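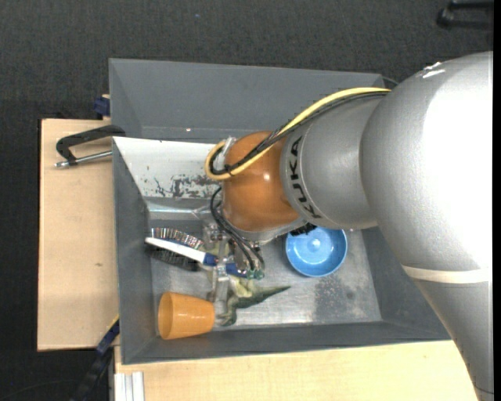
# Stop hiding the constants

2/5/22

Read 13 numerical analysis preprints over the break. Error bounds, mostly. Quadrature, interpolation, a couple on splines. Nearly every one has the line "where C is a constant independent of h" and then moves on. Fine. How big is C?

Matters a lot. I had a bound last November, fourth order, lovely proof, and the constant came out near 1,000 once I sat down and chased it through the lemmas. The dumb second order rule beat it at every step size I'd ever use. Took me two weekends to find that out. The authors could of told me in one line.

I know the defense. Constants are ugly, they depend on the domain, the sharp one is an open problem. Sure - so give me a bad one. Give me 500 with a note saying it's probably way too big. A bad number I can work with. A letter I can't.

And the tables! We test on sin x, on e to the x, on Runge's function if someone's feeling brave. Everything smooth, everything on the unit interval. Then the theorem gets quoted for functions with a kink in the second derivative, where it says nothing at all.

The Stirkcombe seminar had a rule for a while, any talk with an order estimate had to put the constant on the slide, or say out loud "I don't know it". People grumbled. Talks got shorter. I liked it and was sorry when it got dropped.

Same gripe with software. The Varura docs list orders for 17 integration rules and not one constant. Stimik at least prints a measured one when you run it in verbose mode, thought you have to dig for the flag.

Referees could fix this pretty fast. One sentence in the report: please state C or say why you can't. I've started putting it in mine. Two papers so far, one author did it, the other wrote back that it was outside the scope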